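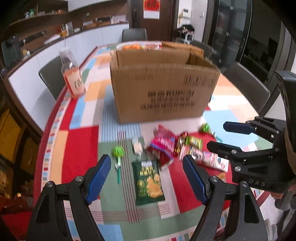
Web Analytics Assistant, part time

Ostik runs website measurement for small online shops. We are looking for one person to join the reporting team for 18 hours a week, starting in January. The work is remote, with one morning call at 9:30.

What you will do

Check that tags fire properly after a client changes a page or a checkout form.
Keep campaign links in order. Our naming sheet has 839 rows and some of them are a mess.
Build the monthly traffic reports for 11 clients, Grallon and Lurkaveck among them.
Write a short note with each report that a shop owner can read without a glossary.
Answer client emails when a number looks wrong.

What we ask for

A year or more of regular work with a web analytics tool, paid or on your own site.
Good spreadsheet skills – lookups, pivot tables, cleaning up bad data.
Basic HTML. You should be able to find a tag in a page's source and tell whether it is in the right place.
Clear written English.

A certificate is fine to mention but we don't require one. If you don't have one and want to get it, we pay the exam fee once, and you can study for up to two hours a week on paid time during your first three months.

Reports go out through Shokri, our in-house dashboard. You will be trained on it in your first week.

How to apply

Send a resume and one page about a tracking problem you found and fixed. Use job number 131 in the subject line. Applicants on the short list get a paid test task of two hours, followed by a video call. We reply to everyone, usually within two weeks.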